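Jonatan Aasen
2020-04-22

Somebody in my feed is passing around that "clear your desk, double your output" study again. I went and read it. All of it, footnotes too. Thread.

1/ First thing. The number everyone quotes is 49 percent. That's how much more "focused" people with clean desks said they felt. Said they felt. No one measured any work getting done. They filled in a form at the end of the day.

2/ The form went out to 4000 office workers. Sounds great. Scroll down to the methods page and you find that 300 sent it back. Who fills in a voluntary survey on tidiness? I have a guess, and their pens are lined up. 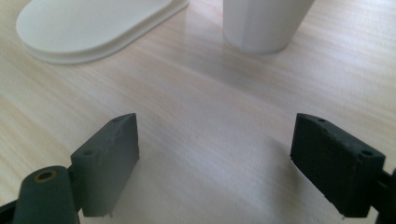 3/ Then there's who paid. Zokel sells drawer organizers. Their name is in gray type on the last page. I don't think that makes it false, but I'd like it on the first page, next to the 49.

4/ Maj-Britt Fjeld wrote a good post on this back in November. She asked them for the raw answers and got a brochure. I asked too and got the same brochure.

5/ "But it works for me!" Fine. Keep your desk bare, I'm happy for you. My complaint is with managers in Brivville turning a bad survey into a rule where you lose your mug if it's out after five.
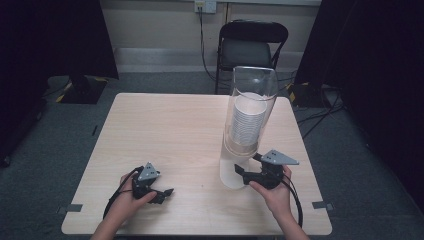
6/ What would change my mind? Take two groups doing the same job. Toss a coin for who clears up. Count something real, like invoices closed or typos caught. Run it longer than a week, because anybody can be good for a week.

7/ A few of you sent me the older paper with 2000 students. Read it last night. It's better, they did use random groups. The effect was tiny and gone by the second test. Funny how that one never gets a poster in the break room.

8/ Hedvig Lindqvist asks if I'm just defending my own mess. Partly, yes. Doesn't make their math any better.

9/ If anyone has the full Zokel questionnaire, my DMs are open. I'd mostly like to see how question one was worded.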